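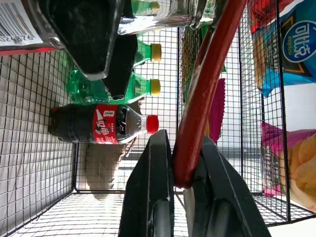 Limby two-tier shelf unit: six months in a small kitchen

I bought the Limby in April to deal with the gap between our fridge and the back door. The gap had been a dumping ground for carrier bags, a mop and whatever drink we had in, and I wanted something narrow that would hold weight. It has now been in daily use for six months, so I think I can say how it holds up.

What you get

Two shelves, four uprights, a bag of bolts, an Allen key and four screw-in feet. The finished unit is 143 cm tall, which puts the top shelf above my shoulder. The lower shelf can go at any of the pre-drilled heights. The uprights are square steel tube with a matt powder coat. I chose the grey. There is also a cream, which looked rather yellow in the shop.

The instructions are one folded sheet with drawings and no words. They are fine apart from step four, where the drawing shows the shelf brackets from behind without saying so. I put two on the wrong way round and had to take them off again. Allow an hour if you are working on your own. My neighbour Nhi Từ bought the same unit a few weeks after me and had hers up in half that time, but she had my mistakes to learn from and somebody to hold the uprights.

Strength

The listing gives a limit per shelf and I have stayed under it. At the moment the lower shelf has our bulk rice, flour, tins, a slow cooker and the spare drinks on it. It has not bowed. I laid a spirit level across it when I built it and again last week, and the bubble sat in the same place.

The top shelf is less impressive. It carries the same rating, but because it is so high up, anything heavy makes the whole thing sway when the back door slams. I moved the stand mixer down after the first week and use the top for kitchen roll and cereal. There is a wall strap in the bolt bag. Fit it. It should really be in the drawings as a proper step, and it isn't shown anywhere.

The feet

These are the weak point. Our floor is old quarry tile and not level, so I was pleased to see adjustable feet. They do adjust, but the thread is short and there is no lock nut, and the front left one works itself loose. I have had to tighten it twice. In the end I wound plumber's tape round the thread and it has stayed put since. Nhi has vinyl flooring and has had no trouble.

I wrote to the shop about it in June. Rajitha Marikar on their customer side replied the next morning and sent out a new pair of feet without asking for photographs. The new ones were exactly the same as the old ones, so it made no difference, but the service was good.

Cleaning

Easy. The shelves have a small lip at the back and none at the front, so crumbs can be wiped straight off. Soy sauce left overnight came away with a damp cloth. The coating has chipped in one place, where I caught it with the leg of a stepladder, and there is a speck of rust there now. I ought to have touched it up at the time.

Compared with the others

I looked at two alternatives before buying. The Nusham is cheaper and comes in the same widths, but the shelves rest on plastic clips and I have broken that sort of clip before. The Rana is better made than the Limby, with welded corners and decent feet, and costs nearly double. It is also delivered in one piece, and I could not see how I would get it round the bend in our hall.

A friend has the Gamo trolley, which does a similar job on wheels. It is handy if you need to pull it out to reach a meter or a stopcock. I don't, and hers rattles.

Odds and ends

The box is heavy and has no handholds, so get help if you have stairs.

One bolt was missing from my pack. There was no spare, but an ordinary M6 from the hardware shop fitted.

Leave more room at the sides than you think you need. I measured the gap at the floor, and our wall leans in towards the top, so the unit went in with very little to spare and I scraped the paint.

Would I buy it again

Yes, for this spot. If I had more money and a straighter hall I would get the Rana. Four out of five, with the missing mark for the feet.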